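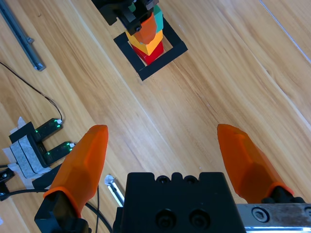
*Red, yellow and teal, one on top of the other, inside the taped square.*

I went to Gumum expecting to be bored by lunchtime. My nephew had been on at me for months about his robotics club, and when the magazine wanted something on what teenagers in Grerby do with their evenings, I gave in and got on the bus. I'd packed a book. I never opened it!

The club meets upstairs in the old Paquette building, which has 1643 carved over the door and stairs to match (mind your head on the second landing). There are eight members at the moment, aged fourteen to seventeen, and they're getting ready for the Fanosar Cup in June. The task they've drawn sounds like something you'd give a toddler. Two robot arms share a table, and between them they have to build a tower of three blocks inside a square of black tape. They get five minutes. That's the lot.

I said it sounded easy, and I got the sort of look teenagers normally save for people who print out their emails.

The trouble starts with the sharing. One arm has to keep clear while the other is busy, then come in promptly when it's wanted, and the club has had long and quite heated arguments over who should wait for whom. One camp wants a fixed order, every move written down in advance like a dance routine. The other wants each arm to check what's going on before it does anything — slower, but kinder when something has gone a bit wrong. I sat through a good half hour of this with a cheese roll and found myself taking sides. I'm for checking, if anyone's asking.

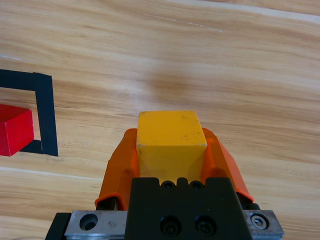 Picking things up is a whole subject of its own, and the younger members have more or less claimed it. They'll talk to you about grip for as long as you can stand. Too high and the block swings, too low and you bash whatever you're putting it on. When they had the yellow one upright between the orange fingers, with the red already sitting in its square, they were bent over the laptop fussing about whether it was straight, and I honestly couldn't have told you. It looked lovely to me. They wanted another go at it, and then another after that, and I started to understand why my nephew is always late for his tea.

What I liked best was the notebook. It's a battered thing with a biro on a string, and every failed run gets a line in it, written by whoever's code was running. Some of the entries are very technical and some just say "no" — one says "no" with a drawing of a sad block.
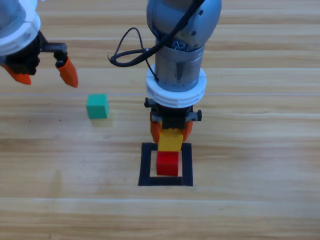 Do you need to know any programming to join?

Most of the members hadn't written a line before they came. Newcomers sit beside someone for their first few sessions, change small things in code that already works, and get their own task when they feel ready.

I asked if they'd take somebody rather older than seventeen. They said they'd have to look at the rules, very politely, and went back to their blocks.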